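Gadska 野外録音レコーダー(鳥・カエル・虫の声用)
Premar オンラインストア 録音機材

庭に来るシジュウカラの声を録りたくて録音機を探しはじめたのが、この店をやることになったきっかけです。最初はスマホで録っていたんですが、聞き返すと風の音と自分の鼻息ばっかりで(笑)。いろいろ買っては手放して、いまうちで一番長く使っているのがこの Gadska です。去年の春から裏山に置きっぱなしにして、夜明けのコーラスを録りためています。

Gadska は、木の幹や杭にベルトでくくりつけて、設定した時間になると勝手に録音してくれる機械です。人がそばにいると鳴いてくれない鳥って、ほんとに多いんですよ。置いて帰って、あとで回収する。それだけで、通っていたころには一度も録れなかったヨタカがあっさり入っていて、朝から大きな声を出してしまいました。 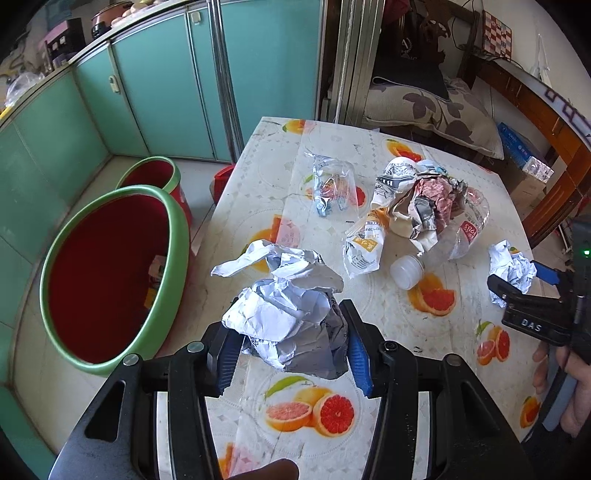
果物柄のテーブルクロスと、くしゃっと丸めた白い紙。

マイクのこと

左右に一つずつ、Talebi というマイクユニットが入っています。派手さのない素直な音で、遠くの小さい声がつぶれにくいのが気に入っています。カエルの合唱みたいに全員が一斉に叫ぶ場面だと、初期設定の感度では割れることがあるので、田んぼに置くなら一段下げてください。私は一晩ぶんダメにしました。

風よけのスポンジは付属しています。ただ、海沿いや尾根だとこれだけでは足りません。別売りのふわふわの毛つきカバー(3,000円)をかぶせると、低いゴーッという音がだいぶおとなしくなります。見た目は完全に小動物です。

電池と重さ

単三電池を入れた状態で740グラム。軽くはないです。リュックに二台入れて山を登ると、帰りはちょっと無口になります。そのかわり電池がよくもつので、夜明け前後だけ録る設定なら、うちの裏山では13日間そのままで動いていました。寒い時期はもっと短くなると思ってください。充電池も使えますが、新品と古いのを混ぜるのはやめておきましょう。
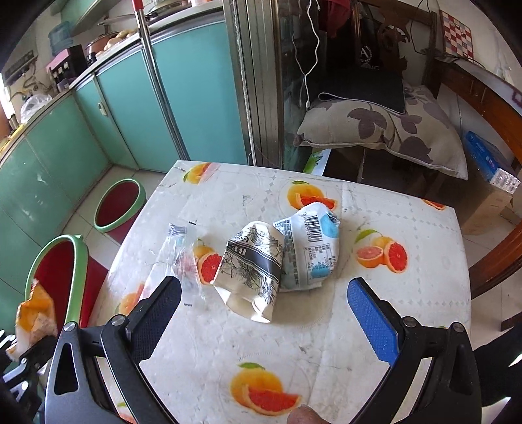

タイマーの設定

ここがちょっとクセあり。ボタンが四つしかないので、時刻を合わせるのに最初はイライラします。私は説明書を二回読んで、三回目でやっと日の出モードにたどり着きました。日の出モードというのは、場所を登録しておくと毎日の日の出に合わせて録音の開始時刻をずらしてくれる機能で、一度入れてしまえばもう触る必要がありません。冬から春にかけて置いておく人には、これがすごくありがたいはず!

設定はカードに保存できるので、二台目からはカードを差しかえてコピーするだけで済みます。複数台で同じ林を録りたい方はぜひ。

録ったあとの話

ファイルは普通の WAV なので、どんなソフトでも開けます。私はまず波形ではなくスペクトログラムを表示して、目でざっと見てから気になるところだけ聞いています。慣れてくると、ウグイスの「ホー」の部分なんかは形を見ただけでわかるようになって、これがまた楽しいんです。

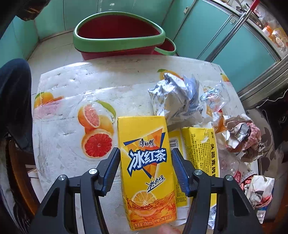 一晩ぶんを全部耳で聞こうとすると確実に寝てしまうので、最初は夜明けの一時間だけにしぼるのがおすすめです。同じ場所で何週間か続けると、鳴きだす順番がだんだん見えてきます。うちの裏山ではだいたいアカハラが先で、シジュウカラはお寝坊さん。場所が変わるとこの順番も変わるみたいで、以前 Zekarska の湿地に持っていったときは、知らない声ばかりで名前調べに一か月かかりました。

向いていないかも、という方

コウモリの超音波を録りたい方には別の機種をおすすめします。Gadska で録れるのは人の耳に聞こえる範囲までです。それから、ライブ配信もできません。あくまで置いて録って持って帰る機械です。

セット内容
本体、取りつけベルト、風よけスポンジ、乾燥剤、日本語の簡易説明書(私が書きました。読みにくいところがあったら教えてください)
※電池とカードは付いていません。

保証は12か月です。水没は対象外ですが、ゴムパッキンの劣化なら部品代だけで交換しています。発送は土曜日もやっています。次の入荷は10月の予定なので、秋の虫に間に合わせたい方は在庫があるうちにどうぞ。設置場所の相談だけのメールも歓迎です。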